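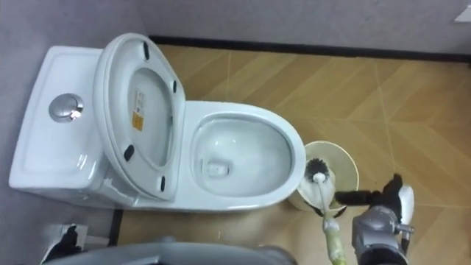 5.2 Getting the brush in and out of the holder

I thought the scrubbing would be the hard part. I had a whole slide deck about compliant scrubbing! Then we put the robot in the Arkley bathroom and Wadier, our task planner, got stuck on the brush holder over and over, and most of April went into that one step.

The trouble starts with what the planner believes. Wadier keeps a small scene graph (toilet, holder, brush, hands) and each skill is allowed to start only when the right edges are in the graph. "Brush in holder" and "brush in hand" used to be two separate states, and you got from one to the other in a single jump. A brush halfway out is in both, though, and the perception side would flip back and forth between them on every update. Every flip triggered a replan. Watching the log scroll by was kind of hypnotic.

We fixed it by adding a third state, partial, with its own exit rule. The wrist has to travel along the handle axis until the estimated brush head pose clears the holder rim by a margin, and until that happens no sideways motion is allowed at all. I know, it's a very plain rule. It also got rid of nearly all the replans, so I've stopped apologizing for it in group meetings.

Estimating the head pose is its own little headache. The fingers cover part of the handle, the lower handle is pale and low in contrast, and the bristles are dark against whatever they happen to be near. Emix, our pose tracker, fits a line to the visible stretch of handle and hangs the head off the far end at a fixed length. If the head camera can see the bristles too, Emix adds them as a second measurement and the estimate tightens up a lot. Near the rim of the bowl both cues are usually good (Figure 4).

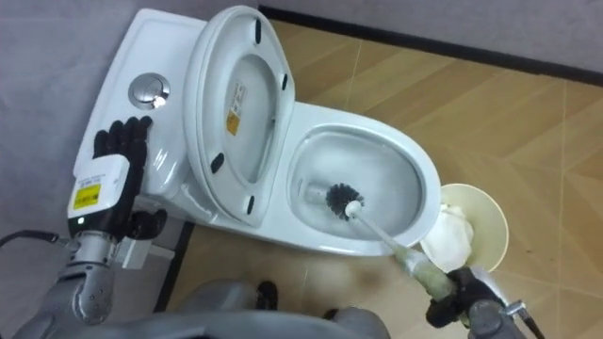
Figure 4. Brush head in the bowl, left hand supported on the tank. The handle line is the main input to Emix in this phase; the bristles are the second one.

Glossy white ceramic is miserable for depth sensing, by the way. We got holes in the depth map wherever the overhead light bounced back, and the chrome flush button was a permanent one. Juraj Říha talked me out of filling those holes with a learned model and into fitting a coarse toilet shape once, at the start of the run, then trusting the fit from there on. He was right. The bowl doesn't move, so why keep asking where it is? We refit only when a contact shows up somewhere the model says there's nothing to touch.

One thing the coarse fit can't give us is the state of the lid and seat. We check that separately before the scrub skill is allowed to start, and if either one looks down, Wadier drops the plan and hands control back to the operator. We have no lid-lifting skill yet, and I'd like to have one before we try another bathroom.
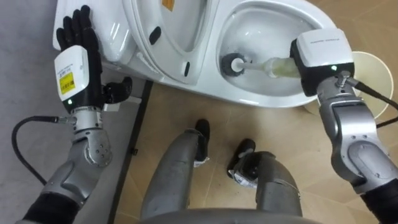

5.3 Letting the left hand help

Reaching down and forward with one arm pulls the whole upper body along, and a light push on the brush can turn into a surprisingly big swing at the shoulder. So the planner gets to ask for a brace: the left hand goes flat on the toilet body, and the whole-body controller treats it as a support contact with a capped normal force.

Akua Abubakari wrote the brace sampler. It proposes palm placements on the fitted shape, throws out any that come too close to the flush button (yes, there's a reason that check exists), and scores the rest by how much shoulder motion they take out under a simulated push on the brush. The tank top tends to win, but when the body is turned farther around, a placement lower on the rear section sometimes scores better, and the robot takes it without complaint.

Timing matters more than I'd guessed. If the brace goes on before the brush is clear of the holder, the right arm loses reach exactly when it needs it. In the current version the left hand only moves to a pre-contact pose during the partial state, close to the surface with no load planned, and the real contact comes later. I tried merging those two steps to save time and went back within a day.

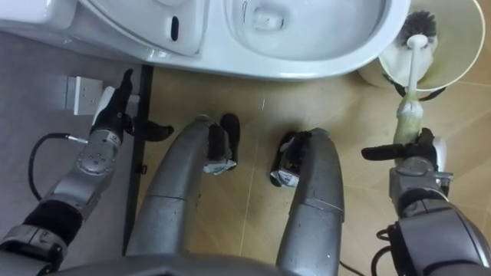 Figure 5. Brush head at the holder opening, the phase handled by the partial state. Sideways wrist motion is locked out here.

All of the skills write their contacts and state changes to Besson, our logging tool, with one shared clock. It's dull software and I'd recommend building something like it before anything else in a project of this kind. When a run goes wrong I can line up what Wadier believed with what Emix measured, and the guilty module is usually obvious from the first mismatch. The remaining mismatches sit mostly in the return trip, when the head has to come down into an opening the gripper itself is hiding. We still do that part slowly, with the last tracked rim position held fixed, and Section 6 gets into what we'd try next.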